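Erka Bench Arm with Two-Finger Gripper

Category: Workshop automation
Supplied by: Okafor
Status: In stock, next installation dates in July
Page updated: 2021-05-15

The Erka is a single arm for small joinery and fit-out shops. It picks parts up, holds them in place and puts them down again. Shops use it mostly for trim, panels and cabinet doors, where a person would otherwise stand holding one end while someone else does the fixing.

What comes in the box
Arm and base plate
Parallel-jaw gripper, two fingers
Controller with stop button and 5 m cable
Movside planning software, one seat
Printed setup guide

Planning the job first

Every job is laid out in Movside before the arm runs it. You build the room or the bench from simple shapes, place the gripper, and step through the moves from the gripper's own point of view. Most problems at this stage are about clearance: a finger that would touch a molding, or a gripper body too wide for a corner. Fixing them on a screen costs a few minutes and no material.

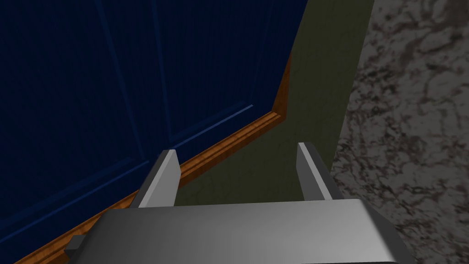

The software does not need an exact copy of your site. Plain surfaces with the right sizes and angles are enough for checking reach. Colors and textures can be changed to help the operator tell one surface from another, and they have no effect on the moves.

Saved jobs go to the arm over Flovbridge, the link box mounted beside the controller. The arm will not start a new job until an operator has run it once at 30 percent speed with a hand on the stop button.

What changes for your staff

Expect the work to shift. The person who used to hold parts will spend more of the day loading the bench, checking fit and correcting jobs in Movside. Training takes 40 hours per operator, and we ask that at least two people on each site complete it, so that one can take time off without the arm standing idle.

Measuring, finish sanding and anything that calls for judging the grain stay with your crew. The arm does not do these jobs well and we don't sell it for them. Staff should be told before delivery which tasks will move and which won't. Shops that left this until installation day had a slower first month.

Noise at the bench is 67 dB with the arm running at full speed. Check local rules on hearing protection if it shares a room with saws.

Service

One visit a year is included for the first two years. Finger pads are a wear part and can be changed on site with a hex key. Okafor keeps spare pads and cables in stock and ships them the next working day.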